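Drallik Permissions Register: Set-up Guide
Section 4. Preparing the register for the end of the transition period

Last revised 28/12/2020

This section is for compliance staff at UK authorised firms that have clients in the EEA. It covers setting up the register so that each client is held against the right legal entity after 31 December. It does not give legal advice. Where the guide says "your adviser", it means whoever signed off your firm's migration plan.

Before you start

You need an administrator login and the final list of entities in your group. If your EU entity is still waiting for authorisation, stop here and read Section 6 first.

Take a full export of the register and save it outside Drallik. The export for a register of 3,722 client records takes almost 195 seconds. Do not close the window while it is running.

4.1 Adding the EU entity

1. Open Settings, then Entities, and choose Add entity.
2. Type the legal name exactly as it appears on the authorisation letter. Trading names go in the second box.
3. Choose the home state from the list. The regulator's name fills in by itself.
4. Enter the date the permission takes effect. This may be earlier than the date you plan to use it.
5. Choose Save as draft.

Note: A draft entity can't hold clients. It has to be approved by a second administrator, who must use a separate login.

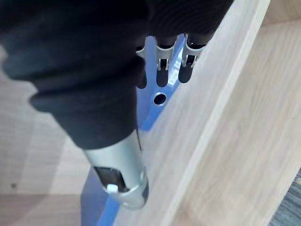
4.2 Moving clients

1. Go to Clients and filter by country of residence. Do not filter by currency or by correspondence address.
2. Tick the clients to be moved and choose Reassign.
3. Pick the new entity and enter the transfer date.
4. Attach the notice that was sent to the client. One file can cover a whole batch if the wording was the same.
5. Choose Check. Records with missing details are listed in red and stay where they are.
6. Correct the red records, run Check again, then choose Confirm.

Caution: Confirm can't be undone from the screen. To reverse a batch you will need the export you took before starting, and the restore will remove any other changes made in the meantime.

4.3 Clients who are staying

Some contracts may be run off under local temporary rules. These differ from one state to the next. Mark each of these clients as Run-off and enter the end date given by your adviser. If there is no end date, leave the box blank and set a review date instead.

Do not use Run-off for clients who haven't replied to your notice. Use Pending.

4.4 Help

Users with a Kyriakidis or Preswood client system should turn off the overnight link before reassigning anyone, and turn it on again the next morning. Questions about this section go to Orestis Sfakianakis at the Trenosthorpe office, quoting your licence number.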